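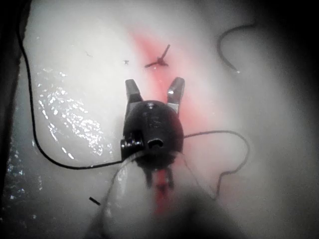 *A black gripper with its two fingers apart, over a white surface.*

## What is a will?

A will is a letter with special power. In it, a grown-up writes who shall get their things after they die. The things can be a house, money in the bank, or an old bicycle. All of it together is called the **estate**.

Let us take a family from Tavlow. Grandmother Tsikata has a small house, a cat called Flillis and 1,420 pounds in savings. She has two grandchildren, and she would like them to share the money. The cat should go to her neighbour, who already feeds him in June when she travels.

If she only says this at dinner, it is not enough. People forget, or they remember it differently. So she goes to a solicitor, a person who knows the law well and helps to write the words clearly.
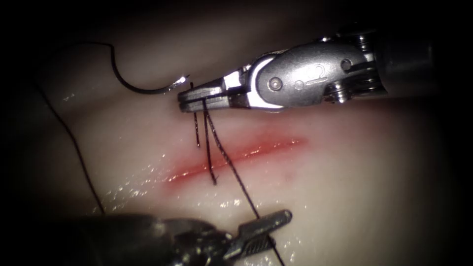
When the will is ready, she signs it. Two witnesses must be in the room and look while she signs, and then they sign too. A witness should be a person who gets nothing from the will. So the neighbour cannot be a witness, but the postman can.

She also chooses an **executor**. This is the person who does the work later: pays the bills, finds the papers and gives each thing to the right person.

Can she change her mind? Yes, she can make a new will. The new one should say that the old one does not count any more.

Can children make a will? In England you must normally wait until you are 18.

*Written by Ekua Alhassan for the Skirkilden children's pages, 25/03/2018*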